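Why do we use plastic?

Plastic is made mostly from oil. Factories melt it and press it into a form, so one shape can be made 1,000 times.

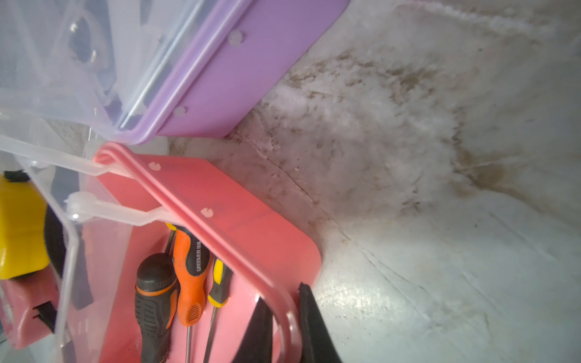
Where does the colour come from?

Small grains of colour go into the hot plastic. They mix through it – it is not paint.

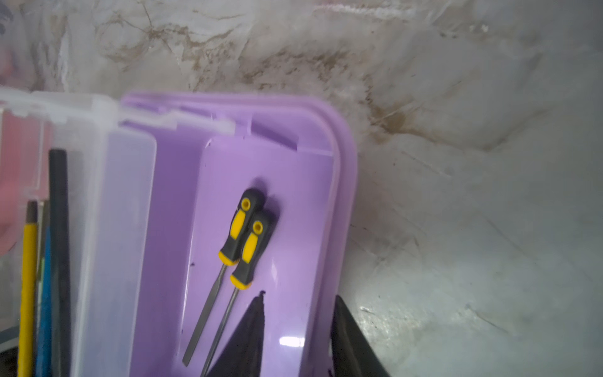 If you scratch a coloured cup, the colour is still there.

Old plastic can often be melted again.
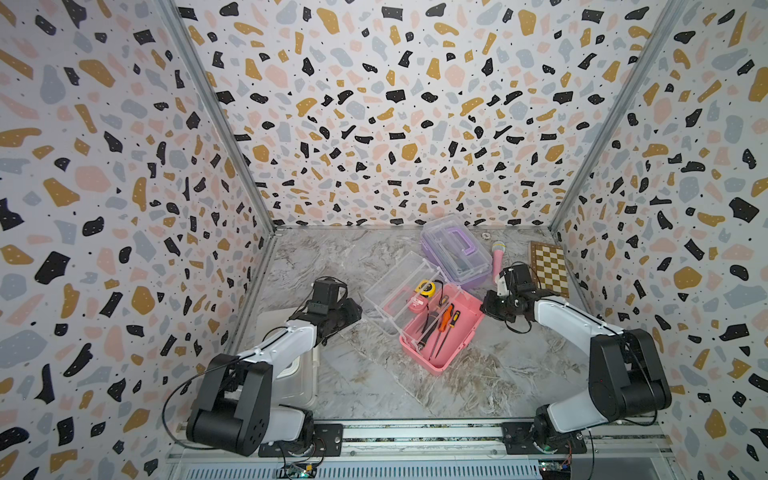

A pink toolbox with hand tools

Ask at home which bin is for plastic.

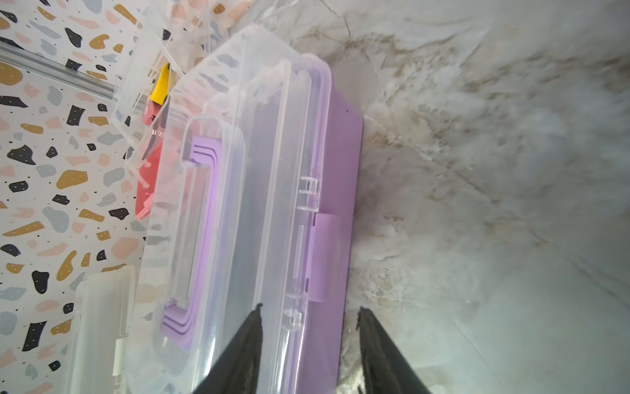
Wash the pots first, please.

Written by Siwan Gwynne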